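Stumatari Sorting Cell: Set-up Guide
Section 4: Changing over from hand sorting

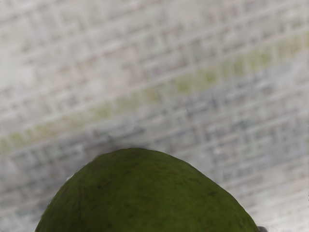 This section applies to packing lines where one or more hand sorting places are replaced by a Stumatari cell. Complete Section 3 (guarding and power) first. The line lead and the site trainer should both be present.

4.1 Before the first shift

1. Set the line selector to HOLD.
2. Enter the fruit type at the panel. Use a separate entry for each variety.
3. Set the grip limit to 440. Do not raise it for hard or unripe fruit.
4. Set the pick rate to 130 per hour for the first shift. The full rate of 200 is locked until the trainer signs form K2.
5. Run one tray with the reject gate open, then check the fruit by hand for marks.

Note: Dark freckles on green skin are not treated as damage under the default profile. If your buyer grades on skin marks, change the profile under Grading, Skin.

Caution: Do not reach over the tray to turn a fruit while the line selector is at RUN. Press HOLD and wait for the amber lamp.

4.2 Staff duties

Sorters moved off the belt take over tray loading, reject checks and the hourly skin check. These are separate duties and should be shown as such on the rota. A person on reject checks must not also load trays.

1. Give each sorter a panel code. Shared codes are not accepted.
2. Rotate reject checks every two hours.
3. Record every stop in the shift log, including stops made by mistake. Stops are not counted against the person who made them.

Note: At the Unen packhouse, Leen Srour kept one hand sorting place open for soft fruit throughout the changeover. Sites with mixed ripeness should do the same.

4.3 Error 1089

The cell has lost sight of the tray surface. Press HOLD, wipe the lens cover, reseat the tray mat and press RESET. If the error returns, call the site trainer.

Section revised 05/08/2022, A. Karam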